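Tirkau Film Society, minutes of the summer meeting, July 4, 2026

Jarrah Ruddock welcomed everyone warmly, thanked those who had given up part of a holiday, and spent a few happy minutes on the spring comedies before we got to the agenda.

Last meeting's minutes were read and approved with one fix (the western ran 100 minutes, a good deal shorter than we had put down).
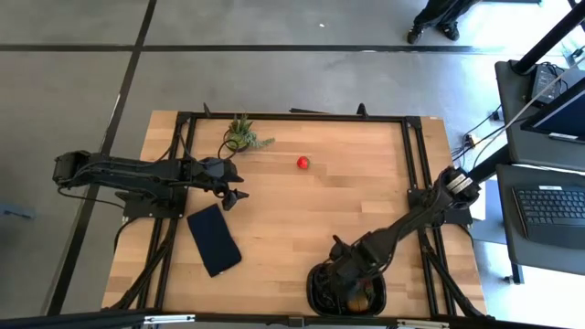
Cathal Hegarty reported that the heist season is nearly settled. He would dearly love to open with Citham, the old train robbery picture, and close with Rewi, which he has now seen 17 times and talked about at some length! Jarrah wondered if two slow films in one season might try people's patience. After a good, friendly back-and-forth, both stayed in.

Balance in the account is $1,226. The Cosoreck theater has kindly held its rental price through December.

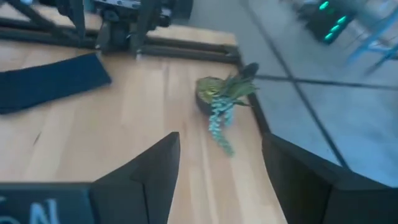

Talks after the films were next. Several members enjoy them very much but would like to get home at a decent hour, so Cathal agreed to keep his introductions short and save the stories for afterward.

Motion to buy 2 new speaker cables passed. Jarrah will order them and bring the receipt next time.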